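Small gourds in a shallow bowl: how long will they keep, and do they mark the bowl?

Posted in Home & Table > Produce and Storage
Asked by Titilayo Danladi

I bought a net of small striped ornamental pumpkins from the farm stand outside Lesville and want to use them on a dining table until December. They are the orange and white kind, each small enough to hold in one hand. The table has a white covering that stays on year-round. Room temperature is steady. There is a radiator under the window, 2 feet from the end of the table.

Last year's batch went soft from the base up. Those were kept in a deep glass vase, stacked, and I did not notice the problem until there was liquid at the bottom. This time I intend to use a shallow bowl and put fewer in it.

What I would like to know:

Does the shape of the bowl make a measurable difference, or was the stacking the whole problem?

Should they be washed, and in what?

Will a pumpkin sitting in one spot for weeks stain a pale glaze?

I have searched the older threads. Most of them deal with carving pumpkins, which have been cut open and are a different case.
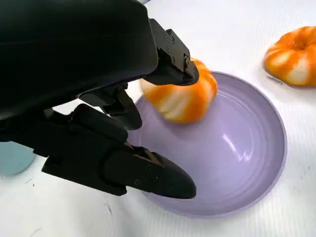 Ye-ji Yeom
Stacking was most of it. Two gourds pressed together hold moisture at the contact point, and the skin fails there first. A deep vase makes this worse by restricting air at the bottom. A shallow bowl with a single layer solves both.

Washing: wipe off soil with a damp cloth, then wipe with a weak bleach solution. I use 8 ml of plain household bleach in 200 ml of cold water, which is enough for a small batch. Wear gloves. Do not soak them. Dry thoroughly, including the groove around the stem and the blossom end underneath, and leave them on a rack overnight before they go in the bowl. Never combine the bleach with vinegar or any other cleaner. Some of the older threads recommend both, and a few people read that as both together.

Inspect before you wash. Press the base with a thumb. Any give at all, discard it. A missing stem or a nick in the skin shortens the life considerably, so put those out first and expect to lose them first.

Turn each one a quarter turn when you dust. The base sits against the glaze and gets no air otherwise. If the bowl has a strongly curved floor, the contact area is a ring and air can be trapped inside it. A folded paper napkin under the gourd helps but has to be changed if it feels damp.

Staining: a sound gourd on a fully glazed surface should leave nothing that dish soap will not remove. A rotting one is another matter. The liquid will find any crack or unglazed patch and stay there. Check the bowl for crazing by holding it at an angle under a lamp. If you see a network of fine lines, use a liner.

Move the bowl to the end of the table away from the radiator. Warm dry air will not rot them, but it fades the orange and the stem shrivels.

ogbonna_flats
just spray them with hairspray, lasts forever. did it for years with no problems. also you can get fake ones at Zurkard that look the same and you never have to throw them out

Illach
I would skip the hairspray. It goes tacky, collects dust and will transfer to a glazed surface. If you want a shine, rub on a very small amount of paste wax after they are completely dry and buff it off. Wax or no wax, it is for appearance. I have run both side by side and saw no difference in how long they lasted.

On the bowl, I agree with the single layer. Mine are on a flat plate with a low rim, and the best one went 145 days before it lost weight and started to sound hollow. That one had a hard, dry stem when I bought it. The ones with green stems did not come close.

One addition: treat anything that has been bleached, waxed or sprayed as decoration only. Keep it off the table when food is being served from nearby dishes, and do not compost the waxed ones.

Titilayo Danladi
Thank you. The bowl does have some crazing near the foot, on the outside only. The inside looks clean under the lamp. I will use a napkin anyway and move everything to the other end. Two had soft bases and have gone out already.

Marked as resolved. Replies are still open.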